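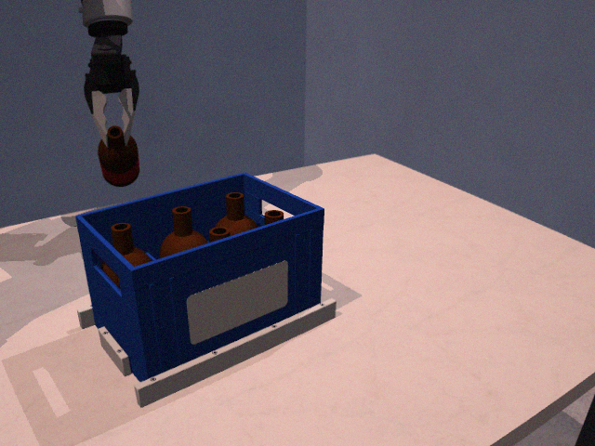 Getting the Sound Right at Brunton Hall

The main room at Brunton Hall seats 2,497 people when the floor is fitted with chairs, and for most of its life a good share of them have heard the bass twice. The first arrival comes from the stage. The second comes off the rear wall, late enough to register as a separate event and loud enough to blur a kick drum played at any reasonable tempo. Touring engineers know the room for it. Several of them carry a saved filter setting with the hall's name on it, and one long-running touring production simply books elsewhere.

Work to correct the problem began in June, when the hall closed for the season, and the room reopened to ticket holders in the autumn. The project was designed by Westance, an acoustics firm that has mostly worked on recital halls and courthouses, and the new loudspeaker system was supplied by Flunberg. The system engineer on site was Rangi Pomare, who had mixed in the room as a visitor for years before he was asked to help fix it.

The hall was built for orchestras and public meetings. Its side walls are plaster over masonry, the ceiling is coffered, and the balcony front is a shallow curve facing the stage. For unamplified music this works well enough. The plaster reflects mid and high frequencies to the rear seats, and an orchestra does not put out much energy below 62 hertz for any length of time. A modern touring show does. Subwoofers placed in a line across the stage front send low frequencies outward in every direction, and a masonry wall returns nearly all of what reaches it.

Westance started with measurement. Microphones were set at fixed positions on the floor, under the balcony, and on the balcony itself, and the empty room was swept with a test tone. The same sweep was then repeated with an audience present, at a local choir festival whose organizers agreed to ask for silence before the second half. The two sets of results matched closely at low frequencies, as people absorb very little bass. In the voice range they differed a good deal. An empty Brunton Hall takes much longer to go quiet than a full one, and this had misled a generation of visiting crews who tuned their systems in the afternoon and found the room dull by the second song.

"You learn to leave the top end a bit hard at sound check," Pomare says. "Then the doors open and it settles. If the house is half sold, it doesn't settle, and you're chasing it all night."

The decay time at low frequencies was the larger concern. Decay time is the period a sound takes to fall by a set amount after the source stops. In a concert hall for orchestras, a long figure is desirable and gives strings their warmth. In a room for amplified music it should be short, and above all it should not rise sharply toward the bass. At Brunton it rose sharply. A note from an electric bass was still audible when the next one was played, and the rear wall added its own late copy on top.

Two treatments were chosen. The first is a set of absorbers along the rear wall, built as sealed boxes with a flexible front panel. Each box is tuned by its depth and the weight of its panel, so that the panel moves in response to a narrow band of low frequencies and turns that motion into a small amount of heat. Three tunings were used, staggered so that their bands overlap. The boxes are covered in the same painted fabric as the wall above them.

The second treatment is variable. Heavy curtains on motorized tracks can now be drawn along the side walls or retracted into pockets behind the organ screen. Drawn, they bring the voice range down to something a rock or comedy act can use. Retracted, they leave the plaster exposed for the orchestra. A full change takes 30 minutes, most of it spent checking that nothing has snagged, and the hall now asks every hirer to state a curtain position on the technical form.

Both measures deal with sound after it has reached a wall. The loudspeaker design deals with how much gets there in the first place. The old system hung in two short columns and threw a wide pattern that struck the balcony front directly. That curved front acted as a mirror and focused a band of upper midrange back to the stage, where singers heard it as an echo of their own voice. The replacement columns are longer, and the boxes in each are angled so that a gap in coverage falls on the balcony front itself. Seats directly under the balcony lip, which would otherwise fall into the same gap, are served by a row of small delayed speakers fixed to the underside.

The delays are worth some explanation. Sound travels slowly compared with an electrical signal, so a speaker under the balcony will reproduce a word well before the same word arrives through the air from the stage. Without correction, listeners would place the singer above their heads. Each small speaker is therefore held back until just after the stage sound has passed. The ear assigns direction to whichever arrival comes first, and the later one adds clarity without drawing attention to itself. The correct value shifts with air temperature, and the controller reads a sensor in the ceiling and adjusts for it.

The subwoofers were the most contested part of the job. The first proposal hung them from the roof behind the main columns, where the pattern could be controlled vertically and the front rows would be spared. The structural report ruled it out. The roof trusses can carry the main columns and the usual lighting load, but the margin left over was too small for the additional weight on a busy show. The subwoofers stayed on the floor and were arranged in pairs, one behind the other, with the rear unit reversed and delayed. The arrangement cancels much of the bass heading back toward the stage and narrows what goes to the sides. It costs some output, and it uses up stage depth that dance companies in particular would like returned to them.

Promoters have also asked how loud the room may now be. The hall's license sets a limit at the mixing position, averaged over 15 minutes, and the renovation did not change it. What did change is the spread. The difference in level between the front rows and the back of the balcony is smaller than it was, so an engineer no longer has to overload the front to reach the rear. Pomare considers this the most useful result of the project, though he concedes that audiences are unlikely to notice it.

The first amplified booking after reopening was Floltum, a five-piece whose set depends on long synthesizer tones in the lowest octave and who had found the hall unworkable on an earlier tour. Their engineer began with a flat setting on the house system and made two cuts, both narrow. One sat at 225 hertz, where the coffered ceiling still contributes a mild resonance that the project did not address. The other was for a floor monitor.

That ceiling resonance remains on the list. Treating it would mean filling some of the coffers, and the ceiling is protected, so any work requires consent and a trial section. Westance has submitted a drawing for a removable insert. The orchestra has asked for measurements with and without it before giving a view, and its players have reported that the stage feels drier than before even with the curtains fully retracted. The rear wall absorbers are the probable cause. A second round of measurements is planned with the orchestra in place, using the same microphone positions as the first, and the panel weights can be altered from the front once the fabric is taken down.

Hirers can request the current technical pack, including the curtain positions and the processor settings for the delay speakers, from the hall's production office. The version in use is dated 2024-12-18 and replaces all earlier copies.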